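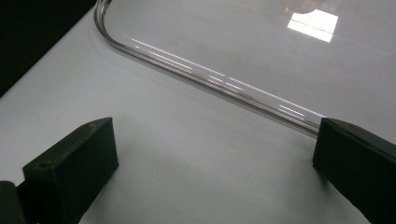 Please say plainly whether the block fingers can get hold of a thin clear rim, and if they can't, say that too, read the reply to our last report. It went on to ask why clear plastic was taking up so much of the schedule when the Manole line handles mostly colored parts.

April
By Baltazar Ibarra

They can, with a narrower margin than we would like. The schedule question is answered under item 2.

1. Work done in this period

We compared two finger sets on the hand-held grippers. The Broton set is the black block type with beveled faces and flat inner faces. The Custuvent set is slimmer and has a rounded pad. Both fit the same gripper body, and the swap takes one person a few minutes with a hex key. We kept the operators, the table and the task list the same for both.

We made 752 recordings. After review we kept 682. Most of the rejected ones were lost to tracking dropouts on the left gripper, which came from a loose connector and were not related to either finger set. The connector was replaced and the dropouts stopped. The rest were operator errors such as starting before the signal.

The plan called for 200 usable recordings on the clear tray. We met that number, and they are included in the total above.

2. Results with the clear tray

The clear tray took longer than any other object. The wrist camera gives the operator very little to go by, mostly the rim and whatever light is reflecting off it. When the overhead lights are on full, the reflections move as the gripper moves, and our edge detection follows the reflections. Turning off the bank of lights closest to the table helped more than any software setting we tried.

The Broton fingers work on the rim if one tip is brought up against the straight side first and the hand then closes slowly. If both tips come in together, the tray tends to slide. At the rounded corners the flat faces touch at a single point and the tray turns. The Custuvent pads are better at the corners and worse on the straight sides, where they ride up over the rim.

On the schedule question: the Manole line has clear covers at its last two stations, and those are the stations where the present gripper stops most often. We would sooner find the trouble on the bench. The time given to clear plastic will come down next period.

3. Two-handed work

We moved to two grippers in the second half of the period. The table is covered with a white sheet, and the operator stands at the front with a gripper in each hand. A compartment tray and the clear tray are set out side by side.
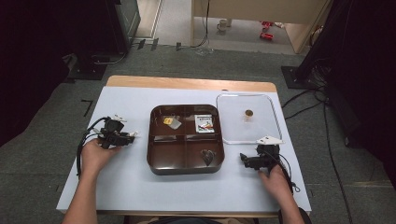 Both grippers at the front corners of the table, with the brown compartment tray and the clear tray.

The compartment tray has raised ribs between its four sections, and these turned out to matter for the block fingers. Reaching into a section for a thin, flat item leaves little room to open the jaws before they meet a rib. Operators learned to push flat items against a rib and pinch from above. It works, though it is slow, and two of them said they would not want to do it for a full shift.

Cable handling is still a nuisance. The cables pull slightly when the operator reaches toward the far side of the table. An overhead support arm has been quoted and is within the equipment budget, so we plan to order it unless you object.

4. Controller and logging

All recordings were made with the Bundano controller. The change to the new firmware cost us seven working days, most of that spent on calibration files that would not load. We have kept a copy of the old firmware and written up the steps for going back. Timing between the two grippers is now steady enough for two-handed work. The older recordings don't need to be redone.

5. Spending

Labor is on plan. Equipment is under plan until the support arm is ordered. Replacement pads for the Custuvent set cost more than expected, as they wear at the edge and have to be changed in pairs.

6. Next period

We will test a Broton block with a thin rubber facing on the clear tray, straight sides and corners both. We will also repeat the compartment tray work with the slim fingers, using the same operators. A recommendation on which set to buy for Manole will come with the next report. We need your decision on the support arm before then, and a contact at the line who can lend us two of the clear covers.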